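Sorting Shape Blocks by Color: A Simple Tabletop Game You Can Set Up in Minutes

I love a toy that does more than one job, and a handful of chunky shape blocks might be my favorite of the lot. You can stack them, stamp them in dough, press them in sand, and (my real obsession) sort them! Color sorting sounds like the plainest activity going, but once the pieces come in different shapes too, it gets wonderfully absorbing. Children who think they know exactly what they're doing suddenly stop with a star in one hand and have to make up their minds.

I started doing this at our kitchen table in Vedley in March and we still get the blocks out most rainy afternoons. It's set up so often now that I finally wrote down how we do it.

What you'll need

A small set of solid blocks in three or four colors, with at least two shapes. Stars, hearts, cubes, cylinders and hexagons are all great. Ours are a mix of two sets, one secondhand from the Burwood toy swap and one a birthday present.

A flat wooden board. A big chopping board is perfect. I like pale wood because every color shows up on it, even yellow.

A bag or bowl to draw the blocks from.

Somewhere steady to put the board down. A table is best for a small group, and the floor is fine if you don't mind chasing the cylinders.

Please check the sizes before you start. Anything small enough to fit in a little one's mouth should stay in the cupboard until they're older.

Setting up

Wipe the board and put it where everyone can reach the middle. If it slides, slip a damp dishcloth underneath. Put all the blocks in the bag and give it a good shake — children adore this part, so let them do it.

Before anyone draws a block, agree on where each color is going to live. We use the corners and the middle. You can mark the spots with little paper squares the first few times, but I'd take them away as soon as you can. Remembering which color goes where is half the fun.

Playing the basic game

1. The first player reaches into the bag and takes one block without looking.

2. They say the color out loud and place the block in that color's spot. Younger players can just place it.

3. The next player does the same. Blocks of the same color should sit close together, touching if there's room.

4. Keep going until the bag is empty.

5. Look over the board together and fix anything that has wandered. Then tip everything back in and go again!

The first round is usually quick. By the third, somebody will have spotted that the colors match but the shapes don't, and you're ready for the next step.

Making it trickier

Start with a board already sorted by color, then ask the players to change it to a shape sort, moving one block at a time. All the stars have to find each other, then all the cylinders, and whatever is left over needs a home as well. It's harder than it sounds. A green star belongs with the green cylinder in one game and with the red star in the next, and you can almost hear the thinking.

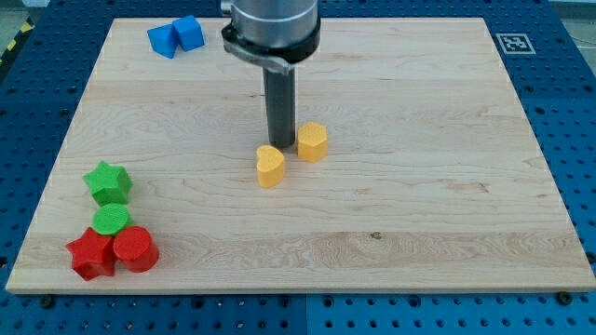 Let them be slow about it. I used to jump in with "Where does that one go?" and I've trained myself to sit on my hands. If a child puts a block in a funny place, ask them to tell you about it. Once I was told that two blocks were together "for a party," and I wasn't going to argue with that.

A few more ideas

Sneaky swap. Everyone closes their eyes while one player moves a single block to the wrong group. Who can find it?

Feel and guess. Keep your hand in the bag and name the shape before you pull it out. Hearts are easy. Hexagons and cylinders get mixed up all the time, and that always gets a laugh.

Copycat. Make a small arrangement at one end of the board, then have your partner build the same thing at the other end. You'll need doubles for this one, or you can match the shapes and let the colors go.

Tidy-up race. Call out a color and see how fast those blocks get back in the bag. Swap to shapes when they're too good at it.

If it isn't going well

Too many blocks is the usual trouble. Take half of them away and try again with just two colors. If players are grabbing, give each person their own color to look after. And if they'd much rather build a tower, then it's a tower day — the sorting can wait until tomorrow.

We keep the blocks in a drawstring bag hung on the pantry door, and the board goes back to being a chopping board after a good scrub.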